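Harkard Opens Its Storage Room Doors for a Season of Sorting and Sharing

Saturday, September 27, 2025 – If you have ever opened a closet at home and quietly closed it again, you will understand how the folks at Harkard felt about their storage room this past April. Boxes had gathered over the years, cords had wandered away from whatever they once belonged to, and good, useful things were sitting where people rarely thought to look.

So we are very happy to share that the Remimano sorting project is now well under way, with 54 shelves to go through and eight work sessions on the calendar between now and the holidays. Open wire shelving was chosen for the room, so that a person can see what is there without moving half of it first.

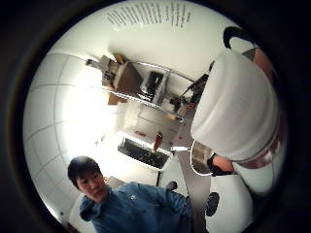

A white cylindrical container up close, with a cardboard box on the chrome wire shelving at a sorting session.

Containers, small electronics and household goods that still have plenty of life in them will go to families through the Gkikas exchange, and we would dearly love to see 2000 items find a new home before the project wraps up – a big number, we know, but the shelves are generous!

Neighbors are warmly invited to join in. Sessions run two hours at the Hivulov building, gloves and coffee are provided, and there is no need to sign up ahead of time. Donations of clean, sturdy cardboard boxes are welcome at the front desk during regular opening hours.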